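Ticket: grasp planner drops toast pick after detect, retries until timeout
Component: planner / perception bridge
Opened by: Arash Sharifi
Status: open, workaround in place
Priority: was high, now medium

Summary
Toaster task in the Brunano kitchen. Perception finds the slice, publishes a pose, planner accepts it, then throws it out before the descend phase. Goes back to detect. Loops till the task timer kills it. No error in the main log, only in the debug one, and only if you have the bridge set to verbose.

Steps to get it
Launch toast_pick with the default config. Two slices, normal setup. Let it run. Happens most tries with the lights under the cabinets on, less with them off. So first guess was glare off the toaster body.

Log, morning
09:10 – restarted everything. Same.
09:25 – lights off. Better but still loops. Not the whole story.
09:40 – swapped the detector weights back to the June build. No change, so not the weights. Put them back.
10:05 – verbose on for the bridge. Finally something useful:

bridge: pose recieved, frame=cam_side
bridge: transform lookup, requested stamp older than buffer
bridge: falling back to latest
planner: target moved since last update, discarding
planner: state DESCEND -> DETECT

So the planner thinks the toast is moving. Toast is not moving. We get the pose in the camera frame, ask for the transform at the image stamp, the buffer doesn't go back that far, we grab the latest one instead. Arm is still in motion at that point so the latest transform is wrong for that image. Pose jumps, planner sees a jump, bails.

10:30 – checked buffer length. Set to 300 ms. Detector on this machine takes longer than that when the lights are on – more candidate boxes off the shiny surface, more time in the filter step. That explains the lights thing. Glare makes it slow, it doesn't make it wrong.

10:50 – who set 300? It's in the Ciltisex launch file we copied over, same number there. Their detector is a lot faster. Copied it without looking. My fault, moving on.

Log, afternoon
13:15 – buffer up to 2 seconds. Loop gone on the first try. Ran it again, fine. Ran with lights on, fine.
13:40 – new problem. Descend now works but the close command fires early. Gripper closes above the slice and reports empty.
13:55 – close trigger uses the planner's "arrived" flag, and arrived goes true at 70 percent of the path. No idea why. Comment in the code says "temp for Prandent demo". Took it out, trigger now waits for the controller's own settled flag.
14:20 – good grasp. Fingers on the top edge like the planner asked for.
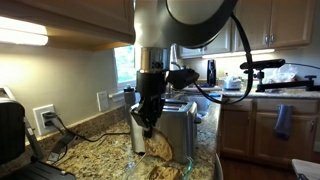
14:35 – grasp force still looks a bit high in the plot but leaving it alone, separate ticket. Don't want to touch three things in one day.
14:50 – tried the June weights again with the new buffer just to be sure. Same result as current. Staying on current.

Changes made
bridge.yaml: tf_buffer_sec 0.3 -> 2.0
grasp_exec.py: removed path fraction check, wait on controller settled
bridge: fallback to latest now logs a warning in the main log, not just debug. Should of been like that from the start.

Still to do
Fallback to latest should be an error when the arm is moving, not a warning. Needs a flag from the controller, ask whoever owns that side.
Crop the detector input so it doesn't waste time on the toaster body.
Grep the other launch files for the same buffer value, I bet the dish task has it too.
Test for the transform age. There isn't one.

Comment, Arash Sharifi, 16:10
Pushed to the toast branch, not main. If you pull, rebuild the bridge too or you get the old yaml. If you still see the DESCEND -> DETECT loop after that, attach the verbose log, the main one won't tell me enough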